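Gredance Tabletop Simulation Kit — Frequently Asked Questions

Last updated 26th July

What is included in the kit?

Gredance is a software package from Bronalmont for building and testing pick-and-place tasks before they run on hardware. The standard license includes the simulator, the Gilbert scene editor, one arm model with a two-finger gripper, and a library of 390 objects.

Do I need a physical arm?

No. All functions except hardware export work without one.

How are scenes set up?

Scenes are built in Gilbert or loaded from a text file. Each object has a mass, a friction value and a collision shape. The starter scenes use a plain surface and mix simple blocks with tools, toys and a ball, so that a grasp planner has to deal with flat, round and irregular shapes in the same run.
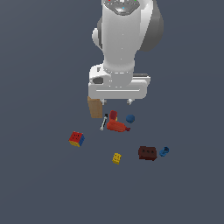

Object positions can be fixed or drawn at random within limits you set. Random layouts are stored with their seed and can be replayed exactly.

Why do some objects look faceted?

Display meshes are kept at a low polygon count to save memory. Collision shapes are stored separately — changing one does not affect the other.

Can I import my own objects?

Yes. Closed meshes import directly. Open meshes must be repaired first, or the import stops with error 61.

What does it cost?

A single-seat license is $3,869 and includes 12 months of updates. The software keeps running after that period, but new releases require a renewal.

Is Conska still supported?

Conska scene files open in the current version. The Conska editor was retired in January and receives no further fixes.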